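Filed under: Around the Neighborhood

June | by Delia Olivares

The laundromat is open again! I know some of you already heard, because I got texts about it before I even had my shoes on, but for everybody else: the old place on Navarrete Street, the one that has been papered over since winter, unlocked its doors at 6 in the morning and there were people standing outside with bags. I was one of them. I had a comforter.

It's called Trelladura now. The sign is green and a little crooked and I like it a lot.

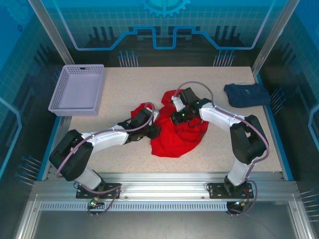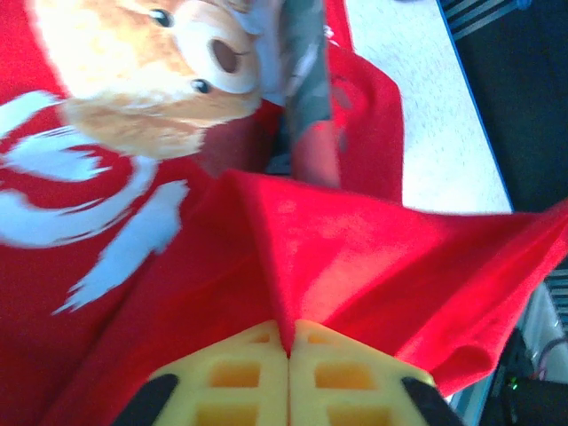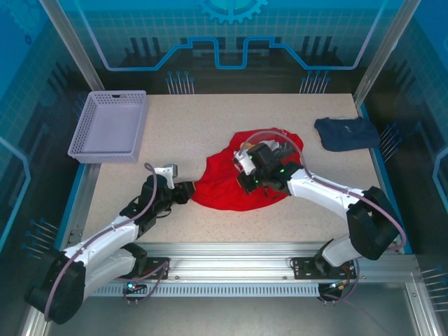 The new owner is Eulalia Tapia, and if the name rings a bell, she used to do alterations out of the back of the dry cleaner near the bus depot, and she hemmed half the prom dresses in this town. She bought the place in the spring from the Nurkis family, who had run it so long that most of us just called it Nurkis's and never looked at what the sign said. She kept the long folding counter and the clock, and she brought in 17 new washers. She also brought rules, which are painted right on the wall by the door in big blue letters. Reds go alone. That's the first one. I asked her how red is red, since I own a lot of things in the coral and brick family, and we got into it pretty good. Something like the garment in these pictures, bright red with a bear's face printed on it, she'd want in a machine by itself the first few times, cold, no arguments. My brick-colored towels she let slide. She also wants you to shake a thing out before it goes in, and a heap all bunched up on itself like the one in the third picture would get you a look from her across the room. I got the look over a pillowcase.

Second rule is no dyeing in the machines. I guess that was a problem under the old management. Third rule is no saving a dryer with a sock, and I laughed out loud at that one because I have absolutely done it, and I think she knew.

Now, prices. A regular load is up from what it was, I won't pretend otherwise, and I heard some grumbling about it while I was waiting on my comforter. The big machines in back cost more still, but they are really big. My comforter went in with room left over, and I've been cramming that thing into a home washer for years and listening to it bang around like somebody was trapped in there. Dryers are by the minute. You can use quarters or a card you load up at the front, and Eulalia says the quarters are staying for as long as she has anything to say about it. The card machine gave me some trouble (it wanted my card the other way up from the little drawing) so maybe bring quarters the first time.

She's also doing wash-and-fold, drop-off by 9 in the morning and back the same evening, and small repairs while you're at it. Buttons, hems, that sort of thing. Zippers she'll look at. She would not promise me anything about zippers.

The part I really wanted to write about, though, is the water. When the building changed hands, the pipes under the floor turned out to be in worse shape than anyone had figured, and that's why it stayed closed as long as it did. The floor had to come up along the whole back wall. Nisha Bhatt, who has the bakery next door, told me she could hear it through her ovens, and for one stretch she had no hot water herself and was filling kettles. She was pretty cheerful about it, considering. She lost a batch of brioche to a power cut the same week and gave the flat ones away at the door, and I had one, and it was still very good.

The new washers are made by an outfit called Rellix. I had never heard of them and I still don't know much, except that they're quieter than the old ones by a mile. You can hear the radio. You could never hear the radio at Nurkis's, you could only see that it was on.

What made the opening morning sort of sweet was how many folks had plainly been saving it up. Vittoria Cirillo from my building had two carts. Her washer quit back in the winter and she's been taking the bus across town with a duffel bag, and then waiting for the bus back with a heavier duffel bag, and she told me she sat down in front of her machine with a coffee and watched the whole cycle like it was television. I sat with her for a while. We talked about her sister's kitchen and whether you can get candle wax out of a tablecloth (iron and a paper bag, she says, and I'm going to try it). It's been a long time since I sat in a laundromat with nothing to do. I recommend it more than I expected to.

There was a money side to all this, too. The block association put up a jar and then a page online, with the idea of covering free loads for people who need them, and they brought in $600 before the doors even opened. Another $400 came from a bake sale Nisha ran out of her front window. So there's a book at the counter, just a plain spiral notebook, and if you're short you tell whoever is working and they make a mark in it and hand you the quarters. No form, no name. Eulalia told me she'd like to keep that going all year and she'll put out the jar again when it runs low. I threw in what I had left in my pocket, which after the comforter was not a lot.

A couple of complaints, because I was asked to pass them along. Parking is bad. It was bad before, and now the bakery crowd and the laundry crowd want the same spaces at the same hour. Celeste Acuña, who lives upstairs from the place, would like everybody to please stop idling under her window, and she'd like it a lot before 7 in the morning. She said I could use her name and I think she hoped I would. The bench out front is also gone. It went out with the floor, from what I understand, and Eulalia says a new one is on order. Until then it's the low wall by the bakery, which is fine if the sprinkler isn't on. Check first. I did not check.

And the vending machine is still broken. It's the same vending machine. I'd know it anywhere, it's got the same bag of pretzels hanging by one corner that I paid for last summer. I asked if I could have them and Eulalia said she doesn't have the key.

Hours are 6 in the morning to 10 at night, with last wash at 8:30, and she means it about the last wash. Somebody came in at twenty to nine on opening night with one hamper and was sent home with a smile and a butterscotch candy. There's a corkboard by the door if you want to post something, and it already has a lost cat, a found glove, a couch for sale and a note from a person looking for somebody to practice accordion with.

My comforter came out great, by the way. It smells like nothing at all, just clean, and it was dry in the middle, which has never once happened at my house. I'll be back this week with the towels.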